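Lurkstead's "no-waste" kitchens scheme: plenty of promise, not much to weigh

April 21, 2024

Households in Lurkstead will be asked to hand over their food scraps in a new locked caddy from December, under a scheme the council says will pay for itself in 2 years. It has not published the sums behind that claim.

The caddies are made by Sandard and will be emptied by Grestano, the contractor that already runs the town's bin rounds. Grestano's present deal was due to be put out to tender next spring. Under the new plan it will be extended, without other firms being asked for a price, so that the food round can be "bedded in". How long that takes is not defined anywhere in the papers put before councillors.

A trial on the Millfield estate is the main evidence offered. It covered 168 homes, of which 98 were still putting a caddy out when it ended. The council's press notice calls this "a strong and lasting response". Another way to put it is that 70 homes had stopped, or had never started, and the report does not say which. Nor does it say how much food was collected, though the weight of each load was supposed to be logged.

Hafþór Snorradóttir, who lives on the estate and took part, gave up before the end. "The lid is stiff and the bags split," she said. "I rang twice for more bags and got a leaflet about why food waste matters. I know why it matters. I wanted bags."

She is not against a food round as such. Her complaint, shared by several neighbours who spoke at last month's public meeting, is that the same problems were raised early in the trial and none of them appears in the final report.

The council says lessons have been learned. Asked which ones, a spokesman said they would be "reflected in the roll-out".

What will it cost?

The scheme has a budget line of £474 for publicity in its first year. For a town told to change what it does with every teabag and potato peeling, that seems thin – it would barely cover a leaflet for each street, let alone each door. The far larger cost of the caddies is held back as commercially sensitive, and so is the price of the extra lorries.

Savings are meant to come from sending less rubbish to landfill. That may well happen. Other towns have managed it, some of them quickly. But the saving depends on how many people join in and keep going, and the trial figures give little reason to bank on a full turnout. Councillors were shown a single forecast, with no lower one beside it.

Hafþórsson, the consultancy that wrote the forecast, did not reply to questions. Its report is 2 pages long.
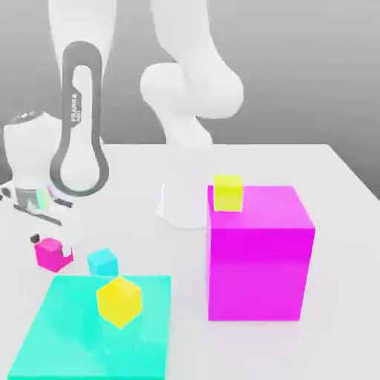

What happens next

The plan goes back to the full council next month. Members can ask for the trial data to be released before they vote, and at least one has said he will. If it passes, caddies will be dropped off street by street through the autumn, starting on the north side of the river.

Residents who want to comment can do so in writing at the town hall or at the library desk. Flats above shops are left out for now. The council has not said when, or if, they will be included.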